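Drinach tabletop set – README

What this is

Notes and records for the wooden tabletop used in the Drinach block-placing sessions. The folder covers 246 short sessions, all done on the same slab with small pale blocks. Read this before using the files, as the surface matters more than people expect.

Contents

sessions/ – one folder per session, numbered from 001
surface/ – notes on the wood, its finish and how it was cleaned
blocks/ – sizes and weights of the blocks
changes.txt – what was altered and when

The tabletop

The top is a broad slab of reddish-brown wood with a glossy finish. The grain is dark and strong and runs horizontally as you face the table from the front. There is a dark knot towards the lower left. We use the knot as a landmark in the session notes, so "near the knot" means within a hand's width of it. Please don't turn the slab round, or the older notes stop making sense.

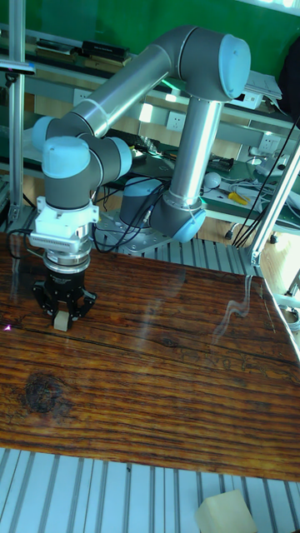
Ainhoa Peñalver wrote back on the first draft that the gloss should have been sanded off before session 001, and that a matt top would have saved everyone a lot of trouble with reflections. She also asked for the knot to be kept whatever else changes. The finish has been left alone for this release. A matt version is planned under the name Valcárcel and will have its own README.

The blocks

Blocks are stored in trays of 22. Any block with a chipped corner is taken out and listed in blocks/retired.txt. Don't put retired blocks back, even for practice.

Cleaning

Dry cloth between sessions. Damp cloth every 4 sessions, then leave the wood to dry for an hour. No polish – it changes the shine and makes blocks slide.

Known problems

Light from the side leaves a pale streak on the right of the tabletop.
Block weights are missing for 6 sessions in July.
In the earliest folders "front" and "near side" mean the same thing.

Contact

Maite Montes keeps the surface notes and changes.txt. Send corrections to her with the session number in the subject line.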